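Ticket 361 – Garra não segura pratos de plástico pela borda (kit Grimshaw, controlador Furka)
Estado: resolvido, a aguardar confirmação
Aberto em 5/11/20
3 comentários · 6 partilhas

Olá, pessoal do suporte da Vutonport! Abro este ticket depois de uma tarde inteira às voltas com o kit e já sem grandes ideias. Comprámos o Grimshaw (o braço, a garra de dois dedos e a câmara de punho) para testar a arrumação de loiça leve numa cozinha de cantina, e por enquanto está tudo montado em cima de uma mesa, com pratos e tigelas de plástico de várias cores. As tigelas correm lindamente. Os pratos é que me estão a dar cabo da paciência.

O problema é este: a garra desce, fecha na borda do prato, o controlador diz "preensão confirmada", o braço começa a subir e, a meio caminho, o prato roda entre os dedos e cai. Nem sempre. Fiz 60 tentativas seguidas com o mesmo prato e ele caiu em 31, ou seja, mais valia atirar uma moeda ao ar. Com a garra vazia não há erro nenhum, e o registo do Furka também não se queixa, só mostra a abertura dos dedos a saltar para zero quando o prato já lá não está (obrigadinho, isso também eu vi).

O que já experimentei, por esta ordem:

Reiniciei tudo, claro. Igual.

Voltei a correr a calibração da câmara de punho com o padrão que vem na caixa. O desvio ficou dentro do que o manual pede, mas as quedas continuaram.

Subi a força de fecho um nível. Melhorou um bocadinho e depois um prato começou a dobrar na borda, por isso voltei atrás.

Limpei as pontas dos dedos com álcool – tinham um pó fininho, acho que da própria caixa de esferovite. Nenhuma diferença que eu conseguisse notar.

Troquei o perfil de objeto de "prato raso" para "genérico". Ficou pior, e ainda por cima mais lento.

Junto uma captura da câmara de punho com a garra na borda do prato azul, que é o que uso em quase todos os testes. O que me faz comichão é o ponto onde ela agarra, muito em baixo em relação ao resto do prato, que fica inclinado e com o peso todo para o outro lado.
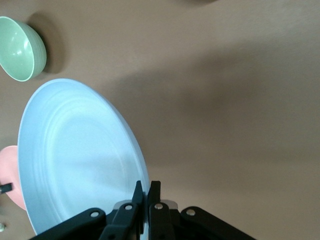 Anexo 1 – câmara de punho, prato azul preso pela borda direita, tigela verde atrás.

Reparem também na luz a bater no rebordo de cima, que fica quase branco, e na sombra larga que atravessa a mesa. Não sei se isto baralha a deteção do contorno, mas pus a hipótese e fica registada. Se precisarem do ficheiro de configuração completo eu mando, só que é grande e o formulário recusou-mo duas vezes com um erro que nem sequer tem código.

Comentário 1 (eu outra vez)

Segui a sugestão que me deram por telefone e fui ver a versão do módulo Ginar, o que calcula os pontos de preensão. Estava com a versão de agosto, que pelos vistos ainda trata qualquer prato como se estivesse pousado e bem horizontal. Atualizei sem problemas, tirando o facto de o instalador pedir a palavra-passe três vezes. Atenção a quem fizer o mesmo: a atualização apaga os perfis personalizados! Eu tinha cópia, mas foi por sorte.

Comentário 2 (ainda eu)

Com o Ginar novo apareceu uma opção que eu não tinha, "compensar inclinação do objeto". Vem desligada. Liguei-a, deixei a força no valor de fábrica e pus o perfil de volta em "prato raso". Reduzi também a velocidade de subida nos primeiros centímetros, que era onde o prato começava a rodar. Repeti o teste com o mesmo prato e o mesmo número de tentativas: caiu em 6. Para loiça de plástico já me serve, embora gostasse de perceber o que se passa nessas seis. Desconfio da luz, porque quando fecho o estore a coisa parece portar-se melhor, mas ainda não fiz essa comparação como deve ser.

Comentário 3 (e prometo que é o último de hoje)

Podem passar isto a resolvido da minha parte. Ficam dois pedidos. O primeiro é que a mensagem "preensão confirmada" só apareça depois de o braço subir um pouco, senão confirma muito pouco. O segundo é que o manual do Grimshaw fale da tal opção da inclinação, nem que seja numa linha – procurei no índice e não está lá nada. De resto estou contente com o kit, a montagem foi rápida e a garra é bem mais robusta do que eu esperava pelo preço. Amanhã experimento com os pratos empilhados e, se correr mal, abro outro ticket.

Tickets recentes
Furka não reconhece a câmara depois de suspender
Ginar: como exportar perfis antes de atualizar
Grimshaw: folga no punho após a montagem
Formulário recusa anexos grandes

Última atualização: há 2 dias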